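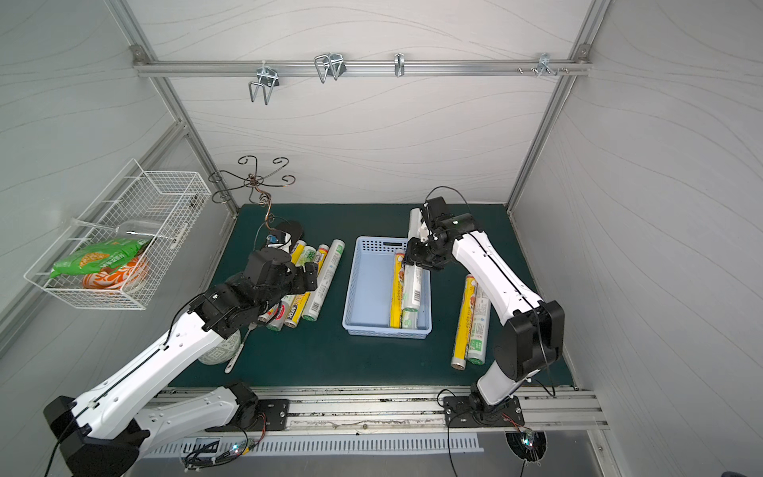
Unit 4: Planning and Budgeting for a Two-Arm Workcell
Course handout – Automation for Small Facilities
Instructor: Mohammed-Awal Bonsu

Purpose of this unit

Students will prepare an equipment plan for a bench-scale cell in which two arms sort and pack household goods. The plan must be complete enough for a purchasing office to act on without further questions. It is due at the start of class on Thursday.

4.1 Begin with the task

The most common fault in student plans is that the arm is chosen first and the work is fitted to it afterward. State the task in one sentence before requesting any quotation. For the packing exercise the sentence reads: "Rolls of foil, cling film and bags are picked up from the mat and placed in a perforated plastic basket."

From that sentence the planner can draw up the list of items to be handled, the reach required of each arm, and the opening width of the gripper. Packaging should be recorded as it is sold. A roll in crinkled clear film has a glossy surface with bright highlights, and this bears on the choice of wrist camera and lighting. Gripper fingers must also fit between a roll and whatever stands beside it. Allow for this clearance when comparing finger shapes.

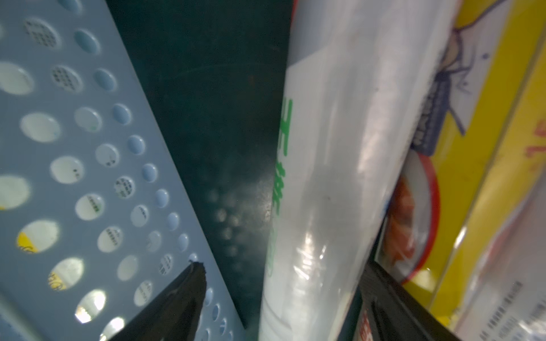
4.2 Cost categories

Divide the budget into the following lines. Do not combine them.

Arms and grippers. Quote both arms from the same supplier where possible. The course uses the Brernik price list for practice.

Structure. Aluminum extrusion, corner brackets, base plates, wall panels and mat. Students regularly leave out fasteners. Enter $120 for them in the practice budget.

Sensing. One fixed camera and one wrist camera per arm, with mounts.

Wiring and control. Circuit boards, power supplies, cable and slotted duct. Cable that follows a moving arm wears out and belongs under spares as well.

Task items. Rolls, baskets, dishes, flatware and hooks. The sum is small, but it recurs, as cardboard tubes and film wrapping are damaged by repeated handling. The practice budget allows $200 per term.

Installation and training. Pedier and Akolgo quote this separately; Flenden includes it in the purchase price. Adjust the figures before comparing suppliers.

A reserve of $2,000 is to be shown on its own line and may not be used to balance the other lines.

4.3 Layout and reach

Submit a plan drawing with the budget. Where both arms are bolted to a front rail, mark the area each can reach and shade the overlap. The basket normally belongs in the overlap, with items to be packed on either side of it. Walls and a rear rail provide storage for hooks and wire baskets, but anything hung there must be checked against the reach drawing – an item that neither arm can reach is a decoration and should be left out of the task budget.

Items that are not part of the packing task, such as a dish or a mug stand, may remain in the cell if the plan lists them as obstacles.
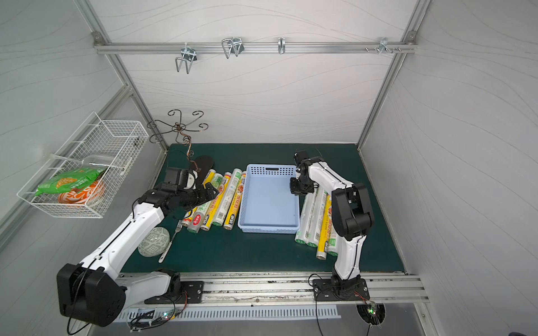 4.4 Quotations and lead times

Obtain at least 2 written quotations for the arms. Each must state delivery time, warranty period, and the price of a replacement gripper. Orders placed after November are charged to the next budget year under the rules used in this course.

4.5 What to hand in

Task sentence and item list
Budget by category, with the reserve shown
Plan drawing with reach areas
Quotations, attached in full

Plans without a drawing will be returned unmarked. Questions about the price list should be brought to office hours.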